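Camside Shared Workshop: Questions About Shelves and Storage

Who can use the tall white shelves?
Anyone with a current bench booking. The lower shelves are for things in use this month. The upper shelves are for small items that are rarely needed.

How do I get a shelf space?
Write to Ravindran Chowdary with your name and bench number. You get one space per booking, and a second if the unit isn't full. Spaces are renewed every March.

What should I pack my things in?
Any box that fits on the shelf without sticking out. Colored boxes are fine and are easier to find from across the room. Put your name on the short side, facing out.

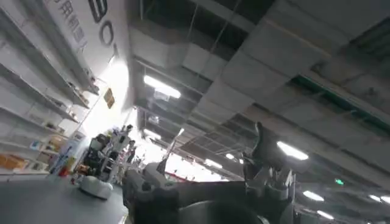 Can I leave things on the floor by the shelves?
No. Standing banners may stay next to the unit, but all other items go on a shelf or home with you.

Is there a weight limit?
Yes, 17 kg per shelf. Heavier items go in the Grikard cabinet. The code is 873.

What happens to unlabeled boxes?
They are held for four weeks in the back office. After that, Jagadeesh Kamath offers the contents to other members.

Can I move someone else's box?
Only along the same shelf. Please don't stack it on top of another box.

Last updated May 10, 2020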